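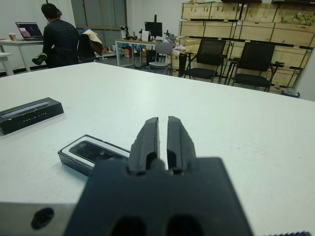

Chapter 2

Boxes, Lids and What Goes Inside

Before you start
You will need: a table you can clear, two or three boxes from home (shoe box, phone box, anything with a lid), a ruler, paper, a pencil. Scissors later on, not yet.

Most of us throw the box away. Product out, box in the recycling, done. But somebody sat down and drew that box, argued over the lid, paid for a sample, sent it back. This chapter is about their side of it – what a box has to do between the packing bench and your kitchen table.

Start with the jobs. A box holds. It stacks. It keeps dust off. It tells a shopper what is inside, either in words or by letting them see. Last one matters more than you'd think, and we come back to it in section 2.3.

2.1 Two ways to show a product

Closed box. Nothing to see, so the outside does the talking. Name, a band of colour, maybe a drawing. Cheap to print, easy to stack, and the colour can run right across the front when several are lined up on a shelf.

Clear lid. The product is its own advert. Good for anything with a nice shiny face. Trouble is, now everything inside has to look tidy too – the inner frame, the gaps, the fingerprints. A glossy lid also catches the light, and under shop lighting you sometimes see the ceiling better then the goods. Tilt one and try it.

Wael El Sherbiny ran the packing room at Skornetti in Kulville, a small firm selling desk clocks. They went from closed boxes to clear lids one August. First order was 1000. Of those, 844 went out to shops. The rest had scratched lids before they left the building, all from being slid across each other on the bench. The fix was a sheet of tissue between layers. Took an afternoon to sort out.

"We tested the clock, we tested the tray, we forgot the lid was a thing that could be damaged," he wrote in his notes. Worth copying that down.

2.2 Words to know

Rim – the edge round the top of a box, where the lid meets it.
Inner frame – a raised border inside, holds the product still and hides the gaps.
Band – a strip of colour or shine running along one face.
Footprint – the area a box takes up on the table or shelf. Not the hight.

Long low boxes have a big footprint. They sit steady but eat up shelf space. Stand the same box on its end and you fit more in, and then a customer brushes past and over they go.

Try this: lay your boxes on a plain table, well apart, each at a different angle. Walk round. From where can you still read the name? Small lettering set wide apart looks smart close up and vanishes from a few steps back. Write down the distance where each name goes fuzzy. Swap with a partner, their eyes may be better.

Keep the notes, they're needed for the project on page 16.

2.3 Telling the truth on the lid

Kristaps Baranauskienė, a designer at Flallico, has one rule for clear lids: what you see has to be what you get, same size, same colour. No deep tray pushing a thin product up to the top. Buyers notice at home, and then they remember the name for the wrong reason.

We look at her Başaran range first – all shallow trays, dark rims, pale insides. Have your ruler ready.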